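Workshop tips: getting a rented sorting arm to earn its keep

I put off renting a robot arm for ages because I figured it would take over the whole shop (and my whole month). Then Stultano started offering their sorting package by the week, with the arm, the two-finger gripper, a teach pendant and phone support thrown in, and I caved. I paid $415 for the first week, and I'd do it again, with a few things done differently!

First tip: grid your table before you teach a single move. Blue painter's tape is perfect for this. It peels up clean, you can see it from across the room, and when you call support you can say "second square from the left" instead of waving your hands at the phone. Your lines don't have to be gorgeous, mine never are. Just press the ends down hard so nothing snags. 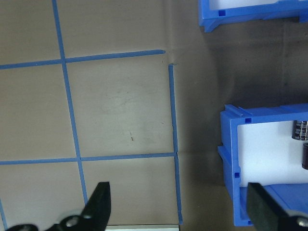 Second tip – buy your bins before you book the arm. The Stultano folks will sell you theirs, but I like the Kollmont ones, and any stiff plastic bin is fine as long as the rim doesn't flex. Put a light liner in the bottom if you're sorting dark parts. Capacitors, little blocks, black screws, they all show up so much better against white, both for you and for the wrist camera.

Give the gripper a generous height over the rim, too. I set mine too low on the first day and spent a good part of the afternoon re-teaching the drop point. Go higher than you think you need, then bring it down a little at a time. 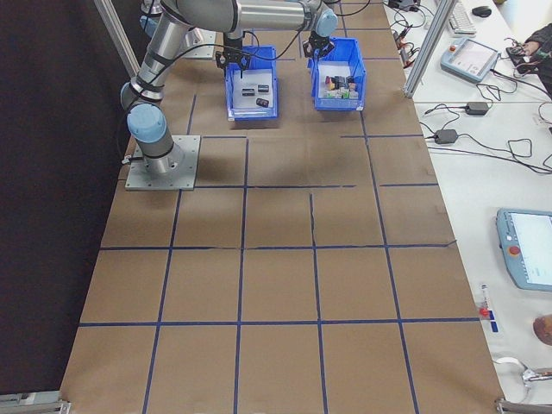 Cables will drive you nuts if you let them. Leave slack where the arm swings, and keep the power bricks on a separate desk if you have one. And clamp that table! The base is heavy but a light table will still creep.

Now the money part. Setup help is another $85 and I'd pay it the first time, no question. The Andis package is cheaper on paper, but it came to almost $600 for me once I added the gripper and the delivery. Thaweesak does a nice long-term lease if you have steady work for it, which I don't.

My one gripe with Stultano is the manual, which has 2 pages on the pendant and a whole chapter on packing the thing back up. Call support before noon, they pick up faster.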